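작업대 상판

작업대 상판은 조립, 수리, 측정 등의 작업에서 공작물과 공구를 받치는 수평 부재이다. 재료에 따라 목재, 금속, 합성수지 상판으로 나뉘며, 하중 조건과 표면 오염의 종류를 기준으로 선정한다. 목재 상판은 충격을 흡수하고 공작물 표면에 흠을 적게 남기지만 습도에 따라 치수가 변한다. 금속 상판은 내열성과 강성이 높으나 소음이 크고, 전기 작업에는 절연 매트를 함께 쓴다. 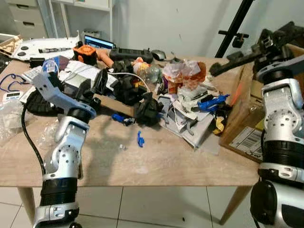
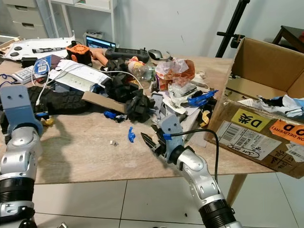 상판의 면적은 작업 구역과 적치 구역으로 구분하여 산정한다. 작업 구역은 팔꿈치를 몸에 붙인 채 손이 닿는 범위이고, 적치 구역은 그 바깥에서 공구와 부품, 포장재를 두는 범위이다. 두 번째 사진의 탁자는 뒤쪽에 물건이 빽빽이 쌓여 있고 앞쪽은 대부분 비어 있어 이 구분에 대응한다. 에산 닉자드(Ehsan Nikzad)는 깊이 70cm, 너비 183cm의 상판을 기준 치수로 제시하였으며, 적치 구역이 전체 면적의 절반을 넘으면 별도의 선반을 두도록 하였다.

표면 마감에는 오일, 바니시, 수지 적층이 쓰인다. 오일 마감은 부분 보수가 쉬운 대신 주기적으로 다시 발라야 한다. 수지 적층은 내약품성이 우수하나 모서리에서 박리가 생기기 쉽다. 치젤로라(Ciselora)식 상판은 모서리에 두께 2mm의 띠를 둘러 박리를 억제한 형식이다. 평탄도는 곧은자와 틈새 게이지로 측정하며, 대각선 두 방향과 긴 변 방향의 값을 함께 기록한다.

같이 보기: 바이스, 정반, 공구 선반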